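4.2 Collecting demonstrations on lived-in desks

Most of the data sets we trained on before this project came from lab tables. They are tidy, evenly lit, and they look the same from one week to the next. A policy trained on them does well on lab tables and badly almost everywhere else, and the failures we reported in Section 3 pushed us toward a simple question: what happens if the demonstrations come from desks that people use every day?

We answered it with a hand-held gripper. The operator holds the tool, the wide-angle camera on it records the view past the two fingers, and the opening between the fingers is logged at each time step. There is no arm to bolt down and no cell to fence off, so a collection session needs one person and a bag. We can't overstate how much this changed our daily work! In July, with the fixed arm, a good session gave us 30 usable episodes. With the hand-held tool our operators reached 108 in the same number of hours, and they did it in bedrooms, kitchens and shared offices that the arm could never have visited.

The full Grostley set holds 600 episodes of desk tasks. We used 400 for training and kept the rest back, split by home, so that no desk seen in training appears in the test portion. Each episode starts with the fingers open over a clear patch of the work surface, a convention we call the Plitska start. It gives the policy a moment to take in the surroundings before anything is near the pads, and it makes episodes easy to line up afterward.
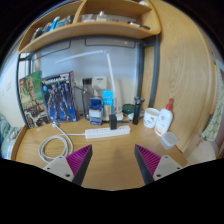
Figure 4. View from the hand-held gripper with the fingers open over the desk. Boxes, a lamp, a power strip and other everyday items stand along the back.

Operators were told to leave the desks as they found them. If a cable lay in a coil, it stayed in a coil. If a mug stood next to a bottle, we left both alone. Early on we had a long argument over whether to clear away boxes with large printed characters, for fear that the image encoder would latch onto them. Modupe Balogun, who ran the collection in Plikemstead, was firmly against it, and the results bear her out. Policies trained with the printed boxes left in view did no worse on desks without them, and they were noticeably steadier on desks that had printed packaging of their own – a very common thing in real rooms.

The magenta pads deserve a word, too. We chose the color after a short trial because few household objects share it, which lets a basic color filter find the inner faces of the fingers without any learned model. The filter output serves as a check on the logged opening. Where the two disagree for more than a few time steps, the episode is flagged for review. The ridges are there for grip.

Small, flat, dark objects turned out to be the most interesting case. They cover few pixels, they often sit close to a finger, and the usual cue of height above the surface is nearly absent.

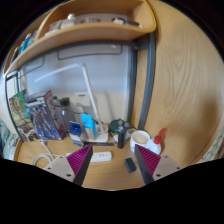
For objects of this kind the policy has to judge position mostly from outline and from contrast with the wood, and the lens bends straight edges more and more toward the rim of the view. We first tried to undo the bend with a standard correction step. To our surprise, the uncorrected images gave better grasps. Our best explanation is that the correction stretches the outer parts of the view and blurs the texture there, and that the network can learn the bend by itself when it sees enough of it. We find this encouraging, as it removes a step that has to be redone for every new lens.

We also compared two ways of describing the target. In the first, the policy received a text label such as "black object." In the second, following the approach of the Cao baseline, it received a single point marked in the opening view. The point worked better on crowded desks, where several objects may fit the same label, while the label held up better when the operator's hand swung widely between the opening view and the approach. A mix of both inputs beat either one, and we use it in all the experiments that follow.

Two limits should be kept in mind. All the desks in the Grostley set are lit by ordinary room light or daylight, so we can say nothing yet about very dark rooms. And the tool is moved by a person, whose wrist can reach poses that our robot arm can't. We drop such episodes with a reach check before training, as described in Section 4.3.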